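**Ata da reunião — galpão de Bravdale, 19 jul 2025**

Escrevo eu outra vez, porque o Rachid Ramadan jura que a letra dele não se lê nem com lupa. Estávamos os três sócios, mais a Agnes Lundgren, que veio pela Fesmont falar da locação.

Começamos pelo aluguel. A Agnes trouxe a proposta da Gravinura para ficar com a ala dos fundos, 236 metros quadrados, contrato de 14 meses com opção de renovar. Eu gostei logo (confesso que já estava cansado de ver aquela ala parada!), mas o Rachid quer fiador ou depósito, e acabamos concordando com ele. A Agnes leva a contraproposta: depósito de 2000 reais na assinatura e o resto da garantia até setembro.

Depois veio a conversa comprida do condomínio. A Radwan mandou a cota nova, 459 reais a mais por mês, e ninguém entendeu de onde saiu a conta. Pedi a planilha aberta por item — sem isso não pagamos a diferença. Aprovado sem discussão, coisa rara entre nós. 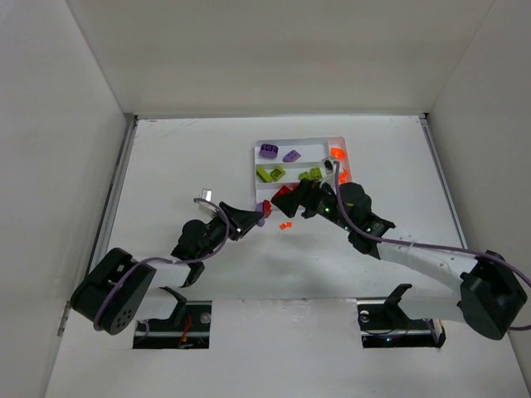

*Dois braços robóticos e a bandejinha branca com blocos coloridos.*

Sobre a venda do galpão, o Rachid acha que é cedo e que com inquilino dentro o preço sobe. Eu tenho as minhas dúvidas, tem comprador que prefere receber as chaves na hora, e falei isso mesmo. A Agnes ficou no meio e sugeriu uma avaliação por escrito antes de qualquer anúncio. Topamos, desde que a Fesmont não cobre pela visita; ela ficou de confirmar.

O portão lateral continua emperrando. Fico eu de chamar o serralheiro, de novo.

Pendências:

- Agnes: contraproposta à Gravinura e resposta sobre a avaliação
- Rachid: carta à Radwan pedindo a planilha
- Eu: serralheiro e cópia da matrícula atualizada

A próxima reunião fica para quando a Gravinura responder. O Rachid leva o café.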